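Ellik Paper Terms

A word list for people who sort, cut, fold, print on or throw away paper, in everyday American English. Version 3.

What is in it

The list has 795 entries. Each entry is a term as it is used on the floor of a print shop, a copy room or a recycling yard, followed by a short definition, the trade it belongs to, and any other words for the same thing. Most entries are one or two words long. The longest is "short grain on the long side," which people do say.

Files

terms.csv: the list itself, one entry per row
variants.csv: spellings and regional forms, keyed to terms.csv
trades.txt: the trade codes and what they stand for
CHANGES: what moved between versions

Columns in terms.csv

id: a number that stays with the entry even if the term is respelled
term: lower case unless it is a name
definition: one sentence, no more than 20 words
trade: one of 18 codes
see_also: ids separated by semicolons, may be blank
status: current, dated or disputed

Where the terms come from

Version 1 was typed up from a binder of training handouts used at the Atwood print shop. Version 2 added roughly 200 terms from the Panyasiri bindery, mostly to do with folding and sewing. Version 3 adds the recycling terms, which came from Plusport's sorting guides and are used with permission. Plusport's own product codes were removed.

Definitions were rewritten from scratch for all three versions, so wording will not match the source handouts.

Sheet, leaf and page

These three cause the most mail. In this list a sheet is one piece of paper as it is handled, at any size, printed or not. A leaf is what a sheet becomes once it is folded and bound, and a page is one side of a leaf. Copy room staff often say "page" for all three, and that use is recorded in variants.csv under the trade code CR.

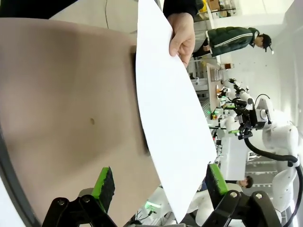 One binder wrote in to say the line between sheet and leaf is drawn in the wrong place, and that a single unfolded sheet glued into a book is a leaf from the moment the glue goes on, fold or no fold. The entry for "tip-in" now says the same. The entry for "leaf" still mentions folding first and is marked disputed until the next version.

Known problems

Weights are given in pounds only. Basis weight depends on the grade of paper, and the grade is missing from several of the older cover stock entries.

"Bond" appears twice, once as a grade and once in the loose sense of any plain office paper. The ids are different. Do not merge them.

The dated status was assigned by one editor and leans toward offset printing. Letterpress terms marked dated may be in daily use where you are.

Some see_also chains loop. "Curl" points to "grain," which points to "curl." If you are following links in code, keep track of the ids you have already visited.

Loading the list

All files are UTF-8 with a header row. Fields that contain commas are in double quotes. Some spreadsheet programs turn the term "8-up" into a date, so import the term column as text.

Corrections

Send the id, the change you want and the trade you work in. Corrections received by the end of February go into the spring update. New terms need a definition and one sentence showing the term in use.

License

Free to copy, change and share, including for paid work. Keep the name Ellik Paper Terms and the version number with any copy of the full list.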